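Hallari work

Hallari work is a type of counted whitework embroidery, done in white or off-white thread on plain linen. Named for Hallari, the small hill town where it was taught and sold. Not the same as Wandel work, which is drawn thread and much more open, though the two get mixed up in sale catalogs all the time.

Origins

Nobody has a firm start date. Oldest dated piece is a table runner, already quite skilled, so the stitch must be older than that. Early pieces were made at home for the house: pillow ends, towels, christening caps. Selling came later, when the Brustier workshop opened in the town and started paying by the finished piece. Brustier fixed the patterns, printed them on squared paper and gave every one a number. Before that each household had it's own.

Technique

Worked from the back. Two stitches do nearly everything – a short satin block over 9 threads and a twisted bar that joins the blocks. No hoop; the linen is basted to stiff paper and the paper torn off at the end. Thread is kept short, as long lengths go fuzzy. Edges are finished with a rolled hem, or on better pieces a row of tiny buttonhole loops.

Common motifs are the ladder, the split leaf and the "double gate". The gate only turns up on Brustier pieces and copies of them. Colored thread is rare. A few towels have a red initial in one corner, probaby just a laundry mark.

Decline and revival

Machine-made edging was cheaper and the workshop could not keep up. It closed, the pattern sheets were split between families and a lot were lost. Teaching went on in kitchens and at the school, on and off. The revival came through the Gilchrist Collection, which bought up a large group of samplers and put out a stitch guide with full charts. Classes followed in Hallari and later in other towns. 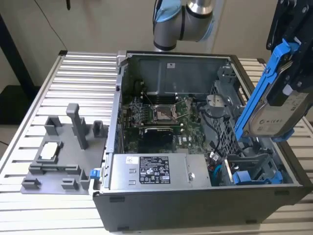 Collections

Gilchrist holds the main group, 1,085 items, mostly samplers and household linen, plus 100 of the printed Brustier sheets. Many of the sheets have pencil notes on the back – prices, thread counts, a few corrections to the chart. Smaller holdings are in private hands and seldom shown.

Dating is hard. Patterns were reused for decades and the linen was often older than the stitching. Hem type is the best clue, loops being later than rolled, but there are exceptions.

See also: Wandel work, drawn thread work, whitework

Page last edited 5 Apr 2026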